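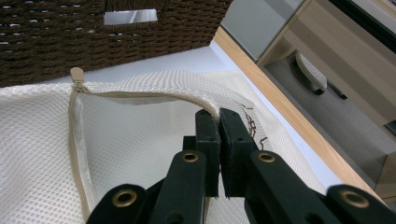 How to Test Your Home for Radon With a Charcoal Kit

Posted Dec 1, 2019

If you have been meaning to check your house for radon and keep putting it off, I understand completely. I put it off through two houses and one very long basement renovation. Radon has no smell and no color, it doesn't make your eyes water the way fresh paint or new carpet can, and so it slides down the to-do list below the gutters and the squeaky door. But it is a known cause of lung cancer, it seeps up out of the ground under perfectly nice homes, and the test is one of the easiest jobs you will ever do around the house.

This page covers the short-term charcoal kind. The one I use is the Rilia canister, and Dakton sells a flat envelope version that works on the same idea. Either is fine for a first look.

What you'll need

One unopened kit, still in date
A pen
A small table or shelf
A place for it to sit where kids and pets won't get at it

Check the date on the package before anything else. Charcoal picks up moisture as it ages, and a kit that has been riding around in a kitchen drawer since July of who knows what year should be replaced.

Step 1. Pick the room

Choose the lowest level of the house that people really use. If your basement has a couch and a TV in it, test the basement. If it holds nothing but the furnace and the Christmas boxes, the first floor makes more sense. Skip kitchens, bathrooms and laundry rooms, where the steam can throw off the charcoal.

Step 2. Close up the house

Shut the windows and outside doors 12 hours before you start, and keep them shut for the whole test. You can come and go as usual, just don't prop anything open. The furnace or central air can run normally, but turn off whole-house fans and anything that pulls in outdoor air. I like to do this in cold weather, when the windows are closed anyway and I'm not tempted.

Step 3. Set it out

Open the kit and put it at least 20 inches off the floor, well away from outside walls, vents, fireplaces and direct sun. Write the start date and time on the form right then. I mean right then, with the pen in your hand — I have stood in my own hallway trying to remember whether I opened the thing before supper or after.

Step 4. Leave it be

Most charcoal kits stay out from two to four days, but go by your own instructions. Don't move it to dust. Don't pick it up to see how it's doing.

Step 5. Seal and mail

Write down the stop time, close the canister tightly and get it in the mail the same day if you can. The radon caught in the charcoal starts fading as soon as the test ends, so a kit that sits on the hall table for a week may come back marked invalid. I send mine to Cesix, and the report usually arrives in 10 days.

Reading the number

In the United States, results come in picocuries per liter. The EPA says to fix the house at 4 or higher and to consider it between 2 and 4. Levels wander with the weather and the season, so follow up a high reading with a second test before you hire anyone. A long-term kit, left out for more than 90 days, gives you a much better picture of the whole year if you aren't in a hurry.

Keep the report with your house papers, and plan to test again after any big work on the foundation or the heating system.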